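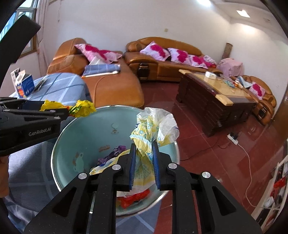

VENUE AND EVENT SAFETY

Pre-event inspection: Brolen club night, Hindville Woolstore
Inspected Mon 22 December, doors 9 pm
Licensed capacity 300, main room and bar combined

Ratings: OK, Fix before doors, Fix after event, N/A. Comments follow each rating.

1. Entry and exits

1.1 Front doors open fully and latch back. OK.
1.2 Rear fire door clear inside and out. Fix before doors. Empty kegs stacked on the outside landing. Bar to move them to the cage.
1.3 Exit signs lit. OK. The sign over the side corridor flickers on battery test but holds. New fitting ordered.
1.4 Queue barriers leave the footpath passable. OK. Keep the last barrier short of the neighbour's driveway.

2. Stage and DJ booth

2.1 Booth riser level and locked. Fix before doors. Rear left leg is not pinned. Gusetti supplied the riser and has spare pins in the van.
2.2 Turntable isolation. OK. Two concrete pavers on foam under each deck. The live hardware set goes on the separate table to the left, so the decks don't get bumped at changeover.
2.3 Cables taped or ramped. Fix before doors. The run from the booth to the left stack crosses the artist walkway with no ramp.
2.4 Drinks shelf below mixer height. OK.
2.5 Monitor stands weighted. OK.

3. Power

3.1 Test tags current on hired equipment. Fix before doors. Van Loon amp rack tagged June, in date. Two of the house power boards have no tag at all. Take them out of use.
3.2 RCDs tripped and reset on stage and lighting circuits. OK.
3.3 Synth table on its own circuit. OK. It was sharing with the bar fridge at the last Brolen night and the hum was audible in the monitors.
3.4 Distribution board closed and accessible. OK.

4. Sound levels

4.1 Limiter set and locked. OK. Set to 94 dB(A) at the mixing position. Key stays with the duty manager.
4.2 Level at the boundary. To be read during the first full-volume set and again after midnight. Write both readings on the back of this sheet.
4.3 Earplugs at bar and door. OK. Half a box at the door, full box at the bar.
4.4 Sub stacks strapped. Fix before doors. The right stack has one ratchet strap and needs two. It walked forward during soundcheck.

5. Lighting and haze

5.1 Safety bonds on all overhead fixtures. OK.
5.2 Strobe warning at entry. Fix before doors. Sign is in the office, not on the door.
5.3 Haze machine clear of curtains. OK. Smoke detector isolation is logged as permit 609. Restore after close and sign the permit off.

6. Floor, bar and amenities

6.1 Dance floor dry and swept. OK. One lifted board near the pillar, screwed down this afternoon. Recheck at changeover.
6.2 Water available free of charge. OK. Jugs at both ends of the bar.
6.3 First aid kit complete. Fix after event. Short on burn gel.
6.4 Toilets lit and locks working. OK. Third cubicle lock is stiff.
6.5 Cloakroom racks stable. OK.

Result: may open once 1.2, 2.1, 2.3, 3.1, 4.4 and 5.2 are initialled by the duty manager. Next inspection before the New Year's Eve load-in.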